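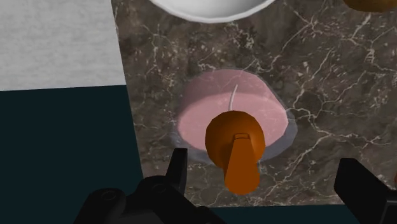 Vurnari Countertop, simulated set
README, last touched in December

What you get

Vurnari is a collection of short simulated episodes in which a two-fingered gripper tries to do simple things on a kitchen counter. Every episode is rendered. No crockery was harmed, though a good deal of it was dropped through the floor during early testing, and if you find a bowl falling forever in one of the older logs, please leave it in peace.

The release holds 233 episodes across 31 layouts. A layout is a set of objects, a counter material and a starting pose for the arm. An episode is one person driving the arm through one task in one layout, start to finish, including the bits where they change their mind.

It's a small set. We made it for fine-tuning something that already knows roughly what a gripper is. If you're planning to train from scratch on it, we admire your optimism.

How it was collected

Drivers used a handheld controller and watched the wrist view on a monitor. They got the same picture the policy gets, which seemed only fair. Several asked for a second view from the side. We said no, and the grasp quality in the first batch shows you how that went. The first batch is still included, in the folder named early.

Each driver was given a one-line instruction, such as "put the orange thing in the bowl" or "move the candle away from the bowl". The wording is the drivers' own. We asked them to type what they'd say to a patient housemate, and then didn't correct the spelling. You will meet "candel" more than once. Your language model will cope.

Rargate is the scene builder. It picks objects from a shared pool, scatters them on the slab and rejects anything that starts out overlapping in space. It does not reject things that overlap from the camera's point of view, so one object will often hide a fair part of another. We wanted that. Real counters are cluttered, and a policy that only works when everything is politely spaced is not much use in anybody's kitchen.

Strobel is the recorder. It writes the wrist view, joint positions, gripper opening and instruction at every step. It also writes a field called mood, which was somebody's joke and is now load-bearing. Don't delete it. The loader falls over.

About the counters

Some layouts use a plain counter. Others use a dark brown marble with fine white and cream veins running all over it, and this is the one people write to us about. The veins are texture and nothing else. They have no height and can't be picked up, which hasn't stopped our baseline from trying. If your policy makes a slow and dignified descent toward a patch of bare stone, you've reproduced our result.

Lighting is flat and even throughout. We know. A version with proper shadows is on the list, a fair way down it.

Labels

Each episode carries one of 3 outcomes: done, not done, and arguable. The last is for cases like a candle that ended up near the place it was meant to go and then rolled. We tried to get rid of "arguable" and spent an afternoon arguing, so it stayed.

Failed episodes are kept. Please don't filter them out without looking at them first. Many contain a decent recovery, and a few contain a driver opening and closing the fingers in what we take to be frustration. Those are tagged idle.

Splits

Train and test are divided by layout, so no test layout appears in training. Individual objects do appear in both. If you need unseen objects, use the Eten split, which holds back whole object types. Scores on it are lower. Ours were low enough that we checked the code twice.

Known problems

Episodes are capped at 1000 steps. A handful hit the cap mid-grasp and simply stop.

Thin parts, candle wicks among them, are visual only. The fingers pass straight through.

Colour names in the instructions are whatever the driver felt like. One person's orange is another's brown, and both have been defended in writing.

The units file says centimetres. The units are metres. Fixing it would break everyone who has already worked around it.

Use

Free for research and teaching. If you put a policy trained only on this set in charge of a real arm, stand well back and use plastic cups.

Bug reports go in the tracker. Include the episode number and the mood.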